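Zallach busca una persona para desarrollar software de fabricación, a tiempo completo, con incorporación en septiembre. El puesto es en nuestra oficina de Noriscombe, con dos días de teletrabajo por semana.

## El proyecto

Ukesell es nuestro programa para preparar trabajos de fresado CNC. Recibe un modelo de la pieza, calcula las trayectorias de la herramienta y escribe el código para la máquina. Hoy lo usan 176 talleres, la mayoría pequeños. El repositorio tiene 1,281 pruebas automáticas y queremos que ningún cambio entre sin la suya.
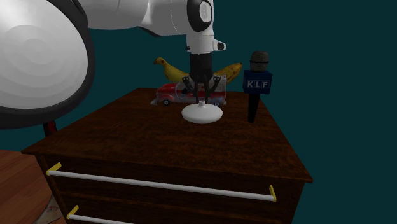
La persona contratada trabajará principalmente en Obeidat, el módulo que simula el movimiento antes de cortar el material. Está escrito en C++ con una capa de Python, y la parte más difícil es la detección de colisiones entre la herramienta, la mordaza y la pieza. Una geometría como la de esos dedos negros, finos y abiertos debajo de la muñeca blanca, exige mucho más cálculo que una fresa cilíndrica.

## Qué pedimos

- Experiencia con C++ moderno (17 o posterior) en un proyecto que otras personas han usado.
- Geometría computacional: mallas, transformaciones, árboles de volúmenes.
- Saber leer código G. No es necesario haber operado una fresadora.
- Español o inglés suficiente para escribir documentación.

## Qué ofrecemos

Contrato indefinido, horario flexible y 2,000 euros anuales para cursos o libros - cada uno decide en qué los gasta. El equipo de desarrollo es de 16 personas.

## Cómo presentarse

Envíe su currículum y un fragmento de código propio por el formulario de la web de Zallach, con la referencia «Obeidat». Después hay una entrevista técnica de una hora y una visita a la oficina - los gastos de viaje los pagamos nosotros. Respondemos a todas las candidaturas, también cuando la respuesta es negativa.

Publicado el 30 de mayo de 2023.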